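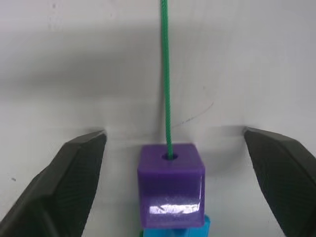 Craft Table Gallery
Dec 17, 2025

My favorite thing about bead stringing is how little you need for it! A length of cord, a handful of chunky plastic beads, and a corner of the table you don't mind giving up until dinner. I bought a tub of 300 from Stunora last February and we're down to 131 (the couch has the rest, I'm sure of it). 

Four beads on the green string, with the knot down at the tail end. I always leave way more string than I think I'll need, and I love purple next to blue.
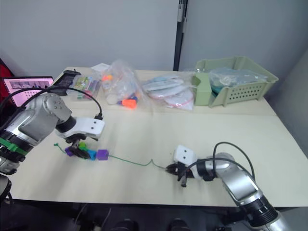
Su-chen Hsieh wrote in to say she ties her knot twice and dips the other end in a dab of glue, so it goes stiff and slides right through the holes. I'm stealing that one!

Pencils live on the craft table too. A good sharp point is great for marking where the beads should go, or for sketching out a pattern first – mine usually repeats every 7 beads, and then I lose my place.

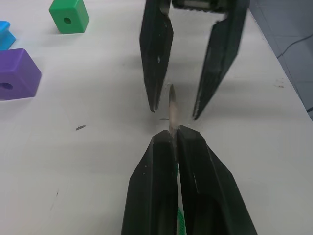 One reader asked whether colored pencils work for patterns. Sure they do, but press lightly, and keep 2 of every color you use a lot.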